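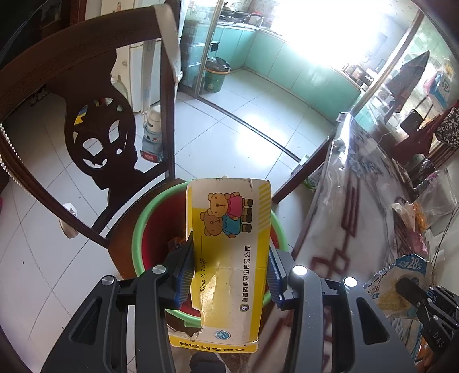

The Long Road to a Tidy Kitchen

Ask people what they want a robot to do and they will tell you in about four seconds. Clear the table. Empty the dishwasher. Pick up all the little stuff. I have been asking this at dinner parties for most of a year, and I have yet to meet anyone who wants a robot to do a backflip.

So, can it clear the table yet? I went to Dodbridge on a Friday in June to find out, and I came home more excited than I expected to be, and also still in charge of my own table.

The company I visited is called Gorka, and it works on the second floor of a former print shop. Its house-chore system is named Clurkano, and what it mostly does all day is pick things up and put them somewhere else. That may sound dull. I could have watched it until they turned the lights off!

Start with the medicine box, the kind of object every home has a drawer full of. A cardboard carton is light, thin-walled and slick. Squeeze it too gently and it slides away, squeeze too hard and the side caves in. Now tear one corner, as happens to every box that has been opened by somebody with a headache, and the stiffness changes from one end to the other. The ribbed blue pads on the gripper are there to help with this. They take hold of the long sides, where there is the most cardboard to press on, and the rest comes down to how hard and how fast.

"A new box is easy," Ryszard Brzozowska told me. She runs the training side at Gorka. "I can give you a new box all day long. An old box is a different object every time you meet it."

Her team learned this the slow way. Their first set of practice items came straight from store shelves, and Clurkano got very good at it. Then they tried it on a shelf of half-used packages from their own homes and the success rate fell off a cliff. These days the old stuff is the whole point. Gorka's library holds 2,950 recorded pickups of worn cartons, wrappers and bags, gathered with grippers that people carry by hand through real rooms, and Brzozowska would like ten times that.

Real rooms are what make it hard, and what make it fun to watch. Think of a dining table with its patterned cover under clear plastic, the plastic shining wherever the light hits it, and a crumpled see-through bag on top. You and I see a bag. A camera sees some wrinkles that might be the bag or might be the tablecloth. Behind it there may be a sliding glass partition and a kitchen window blazing away. I tried describing my own kitchen to Remigiusz Kozłowski, who builds the hands, and he started laughing before I got to the glass-top stove.

Kozłowski's trade is factories, and he still consults for Szewczyk, a packing firm across the river. I tagged along the same afternoon. On the shop floor the question of whether machines can do the chores has a much happier answer. An arm there was moving cartons from a belt to a tray, 425 of them an hour, with the calm of somebody shelling peas. Every carton arrived square, clean and facing the same way.

Back upstairs, Clurkano took roughly 40 seconds to clear a single torn carton from a cluttered tabletop into a basin. It looked, reached, backed off, looked again and went in from the other side. On the first try it pinched the torn end and dropped it. The next go was lovely, a firm hold in the middle and a smooth lift, and I'm afraid I clapped.

Soft packaging is further off. Clear wrappers lying on clear plastic beat it every time I was there, and a snack bag kept folding out of its grip. Brzozowska thinks stiff boxes in a messy room will be solid within 2 years. She wouldn't give me a date for the bags, and when I pushed she changed the subject to lunch.

I did ask her what she'd let it do at her own place today. She thought it over for a good while. "The recycling," she said. "If I'm home."

More in Machines and Making
Why Your Laundry Still Needs You
The Warehouse That Learned to Slow Down
Five Kitchen Jobs, Ranked by a Hand Designer
Letters: Readers on Robot Mops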